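Tabletop

A tabletop is the flat upper part of a table, on which objects are placed and work is done. The term covers the surface itself and the body of material that carries it, but it does not include the legs, frame, or drawers below.

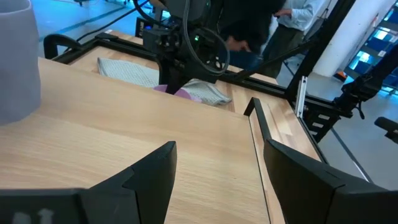
Category: Furniture components

Tabletops are made in wood, stone, glass, metal, and a wide range of manufactured boards. Wood remains the most common material in homes and schools. The choice of material affects the weight of the table, the kind of base it needs, and the care it must receive in use.

Construction

A wooden tabletop may be solid or layered. Solid tops are usually made from several boards glued edge to edge, as single boards wide enough for a table are costly and tend to bend. The boards are often arranged so that the growth rings of neighboring pieces curve in opposite directions, although many workshops now arrange them by appearance alone.

Layered tops have a core of cheaper wood or board with a thin sheet of finer wood on each face. The lower face is covered as well as the upper one. If only one side is covered, the two sides take up moisture at different rates and the top may curl.

Solid wood grows wider in damp air and narrower in dry air, while its length changes very little. A solid top is therefore joined to its base by fittings that allow some movement across the grain. Metal clips, wooden buttons, and screws set in long slots are all used for this purpose. A top that is glued firmly to its frame on all sides may split during its first heated winter.

Some tops have a narrow board fixed across each end, known as a breadboard end. The board helps keep the top flat and hides the end grain. It is normally fixed firmly only at its center.

Wood species

Beech, oak, maple, ash, walnut, and pine are all widely used. Beech is hard, pale, and close-grained, and it takes stain evenly after steaming. It has long been used for kitchen tables and workbenches, but it moves more with changes in moisture than oak does. Pine is lighter and softer and marks easily. Maple is preferred where a very hard surface is required.

Finishes

Finishes fall into two groups. Oils and waxes soak into the wood or lie very thinly on it, and they can be renewed by the owner with a cloth. Varnishes and lacquers form a film that resists water and stains for longer, but a damaged film is harder to repair. Soap finishes, in which the bare wood is washed repeatedly with soap flakes, are found mainly on pale woods in northern Europe.

Shape and size

Rectangular tops are the most common. Round and oval tops seat people without corners and are often carried on a central base. Tables may be made larger by means of leaves, which are separate or hinged sections of the top. A drop leaf hangs at the side when it is not needed, and a draw leaf slides out from beneath the main surface.

The usual allowance for one diner is a width of 61 to 66 centimeters along the edge.

Regional production

In the Illia district, tabletops were made as a separate trade from the making of bases, and the two parts were sold at different markets. Buyers had the parts joined by a local carpenter. The practice declined when the Trunholm works began to supply complete tables by rail. At its height, the works employed about 1,000 people, most of them in the drying sheds and gluing rooms.

The Rascombe Furniture Museum holds 2,108 items connected with the trade, including glue presses, pattern boards, and a series of unfinished tops kept to show methods of jointing. The collection is open to the public from spring until November.

The Liao workshop, which supplied tops to schools and reading rooms, was known for rounded edges and for a thick front strip that could be replaced when worn. Its patterns passed to the Trunholm works after the workshop closed.

Care and repair

Manufacturers generally advise that wooden tops be wiped with a damp cloth and dried at once. White rings are caused by moisture held in the finish and may fade without treatment. Dark rings usually mean that water has reached the wood, and sanding is then required. Small dents in bare wood can often be raised with a damp cloth and a warm iron. Deep scratches are filled with wax or with a mixture of glue and fine sawdust.

See also

Breadboard end
Drop-leaf table
Trestle table
Wood finishing
Workbench

This page was last edited on March 1, 2023.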